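Chapter 6
Gathering Demonstrations

In this chapter
6.1 What a demonstration records
6.2 The view from the wrist
6.3 Planning a collection session
6.4 Keeping and discarding episodes
6.5 Labels and notes
6.6 Exercises

Chapter 5 treated the learned policy as a function from observations to actions and said little about where its training pairs came from. The present chapter takes up that question. It is concerned with the ordinary work of a collection room: setting out objects, guiding an arm through a task, saving the result, and deciding afterward whether the result should be kept. Readers who have already used the Sarnilik arm in the laboratory course will find the procedures familiar. The reasons behind them may be less so.

A policy learned by imitation can be no better informed than the episodes it was given. If every episode begins with the object in the same place, the policy will have learned very little about objects that are somewhere else. If the operator always approaches from the left, the policy will approach from the left, including on occasions when the left side is blocked. These are simple observations, and students generally accept them at once. They are nonetheless easy to forget at four in the afternoon, with a target number of episodes still to reach and an operator who has settled into a comfortable rhythm.

The material is drawn in large part from the collection manual prepared by Nataša Zupan for the Vostow teaching laboratory, and from the session notes of Delali Ayaaba, who supervised the tabletop tasks used in Chapters 6 through 9.

6.1 What a demonstration records

An episode is a single attempt at a task, from the moment recording begins to the moment it ends. In the Vostow format, each episode holds a stream of camera images, the joint positions of the arm, the opening of the gripper, and the command sent by the operator at each step. Commands and measured positions are stored separately. The two are often close, but they part company when the arm is pressing against something, and a learner that is given only one of them cannot tell the difference between a finger that has been told to stop and a finger that has met an object.

Streams are written at 30 samples per second. The images and the joint readings come from different devices with different delays, and the recorder aligns them by time stamp before the episode is saved. Students should not assume that alignment has been done correctly. A shift of 3 samples is hard to notice in playback, yet it is enough to teach a gripper to close too early. Section 6.4 describes a short check using a tap on the table, and this check should be performed at the start of every session and again whenever a cable has been moved.

The term "state" was used in Chapter 5 for everything that matters to the next action. An episode does not contain the state in this sense. It contains what the sensors reported. The weight of an object, the friction of a work surface, and the intentions of the operator are all absent, and the learner must either infer them or do without.

6.2 The view from the wrist

A camera fixed to the room sees the arm, the table, and the objects together. A camera mounted at the wrist sees much less, but it moves with the gripper, and the geometry between lens and fingers does not change during an episode. For the final part of a reach this is a considerable advantage. The position of an object in the wrist image is directly related to its position between the fingers, whatever the joint angles happen to be.

The cost is in context. As the gripper descends, the object may grow past the border of the image, and landmarks on the table pass out of view. Focus also suffers at short range. Many wrist cameras have a fixed lens set for a middle distance, so that the most important part of a grasp may be recorded in the softest images of the episode. It is a mistake to discard such images on grounds of appearance. The policy will receive similar ones when it runs, and it must learn to act on them.

Figure 6.1 is a wrist view of a blue, round-cornered object between the two black fingers, with open surface remaining on both sides and neither finger touching it. The outlines are soft, and the lower end of the object lies outside the image. Readers should note how much is still available to a learner under these conditions: the strong contrast between the blue face and the pale surface, the direction of the long sides, and the unequal gaps to the left and right fingers. The gray shadow beside the object deserves attention as well. A shadow changes with the lighting of the room, and a policy trained under one arrangement of lamps may come to rely on it without any sign of this appearing in the training error.
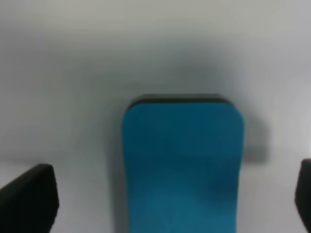

6.3 Planning a collection session

A session should be planned on paper before the arm is powered. The plan states the task in one sentence, lists the objects, and sets out the starting positions to be used. It also names the conditions that will be varied on purpose and those that will be held fixed. A plan that varies everything at once is as difficult to learn from as a plan that varies nothing, at least when the number of episodes is small.

For the pick-and-place task in this chapter, the plan calls for 80 episodes. Half of these, or 40, use starting positions drawn from a printed grid. The remainder are placed freely by a second person, who is asked not to watch the operator's hands. In the notes from May, Ayaaba reports that operators who placed their own objects tended to favor positions that were easy to reach, even when told to avoid doing so. The use of a second person is therefore required in all graded work.

The following order of work is recommended.

1. Clear the work surface and confirm that the emergency stop is within reach of both people.

2. Start the recorder and save one empty episode. Open it and confirm that every stream is present.

3. Perform the tap check and enter the result in the session log.

4. Place the object according to the plan. The person placing it steps back and says "clear."

5. Begin recording, and pause briefly before moving the arm.

6. Complete the task at an even speed. If the grasp fails, do not stop recording; make one further attempt.

7. End the recording with the arm at rest, and mark the episode as a success or a failure before the object is moved.

Step 6 is often questioned. An episode in which the operator misses, backs away, and tries again contains actions that a flawless episode does not, and a policy that has never seen a recovery will have no example to follow after its own first miss. Such episodes should be kept, provided they are marked. Those in which the operator was distracted, or in which the arm struck the table - an event that may shift the camera mount - belong to a different category and are treated in the next section.

Operators should change places at regular intervals. Fatigue shows in the data well before it is felt, usually as faster approaches and shorter pauses before the gripper closes. Where the Skendlow hand controller is used, the new operator should also reset the motion scale, which the device keeps from the previous user.

6.4 Keeping and discarding episodes

Review begins on the day of collection, while the people who were in the room can still explain what took place. Each episode is played once at normal speed and assigned to one of three groups: kept, kept with a note, or set aside. Episodes are never deleted during review. The group set aside is stored with the rest, under the same session name, so that a later reader can see what was removed and judge whether the choice was sound.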